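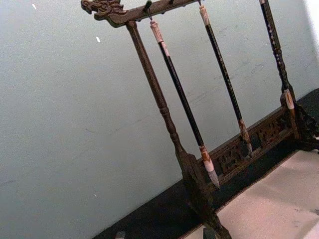 Ticket: Getska label printer drops off the network after sleep

Status: Resolved
Opened by: Dinesh Sundaram, Lobo Art Supply
Product: Getska desktop printer, Rullov inventory software

Original report
Love this printer, but it has one maddening habit! If it sits idle for 30 minutes it goes to sleep, and after that Rullov can't find it. The queue says "Device offline" until I pull the plug and start over. We have 2,000 price labels to get out in July (brush racks, ink stones, paper, the whole calligraphy aisle), so I'd really like to get this sorted.

Tried so far
New network cable: no change.
Reinstalled the driver: worked for one morning, then same thing.
Different port on the Bratar router: no change.

Reply from support
Thanks for the great notes, Dinesh! Could you print the config page before and after a sleep and compare the IP address lines?

Dinesh
Oh, nice catch. It ends in 26 before sleep and 100 after. Rullov is still looking for 26.

Support
Perfect, that's the whole problem. The printer asks for a new address when it wakes up. Log in to the Bratar, open Address Reservations, pick the printer and lock it to 26. Then restart the printer once and hit Refresh Devices in Rullov.

Dinesh
Done at 9:40 this morning. Let it sleep through lunch, sent a test batch, and it woke right up and printed every label! I did the same for the receipt printer while I was in there. You can close this one.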